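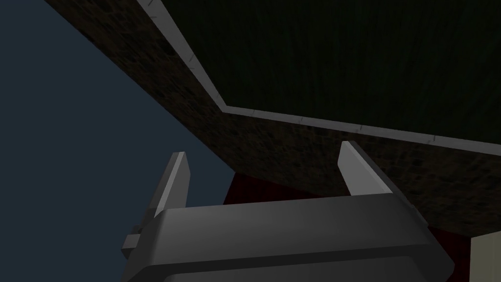 Drusine has published a revised code of practice for testing kitchen-task robots in simulation before they are run on physical hardware. The code takes effect in October and applies to all laboratories that submit results to the Skesari register.

The main change concerns reporting. Laboratories must now state simulated and physical trials in separate tables, and may no longer combine them into a single success rate. A minimum of 700 simulated episodes is required per task, with worktop height, surface texture and lighting level varied between episodes. Any contact between gripper and worktop outside the planned grasp must be logged, whether or not the task is completed.

Views from wrist-mounted cameras must be kept at full length for 18 months. Under the previous code, a laboratory could discard them once the summary had been accepted.

"We had submissions where the arm brushed the counter edge in one run after another and the table still read as a pass," said Ermelinda Cardoso, who edited the text for Drusine. "Those contacts will have to be listed."

Dradell and Figueiredo tested the draft on 3775 stored episodes and asked for 2 changes, both to the definition of contact. Both were adopted. Results already in the register do not need to be resubmitted.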